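The Adix Long-Slot Toaster

4 min read

We've sold a good many toasters out of the Prutum shop over the years, and if there is one question that comes across the counter more than any other, it's whether there is a toaster that will take a proper slice. By that people mean the bread they bake themselves, or the big country loaf from the bakery, the kind that comes out wider than it is tall and has to be cut in half to fit anything. The Adix Long-Slot is our answer, and we've been happy to keep it on the shelf.

The slot is long enough for one slice off a large oval loaf, or two ordinary sandwich slices end to end. It's generous in width, too, so a bagel half or a thick wedge of raisin bread goes in without being squashed. You set the browning with a dial, and you can stop anywhere between the marks — handy if you share a kitchen with someone who likes their toast barely warmed through. 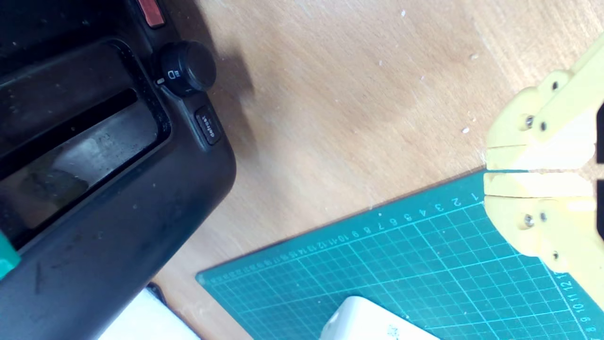
Nikell, October

Now that the mornings have turned cold we're getting our usual run of calls about toast, so a few words on getting the best from yours. Start lower on the dial than you think you should. Homemade bread often has a little honey or milk in it and will brown much faster than a store loaf. Day-old sourdough goes the other way and may want a second trip down. Frozen slices do fine straight from the bag if you give them a bit longer.

Empty the crumb tray once a week if you toast every day. Unplug the toaster, let it cool all the way, slide the tray out over the sink, and wipe it with a dry cloth. A barely damp cloth is plenty for the outside. Please don't go in after a stuck crust with a fork!

The details, for those who like them:

Item number: 3149
Cord length: 34 inches
Finish: black
Warranty: two years, parts and labor
Price: $80

Spare crumb trays and the Adugna warming rack are sold separately. Orders over $40 ship free, and if you live near Nikell you're always welcome to pick yours up at the shop and tell us what you've been baking.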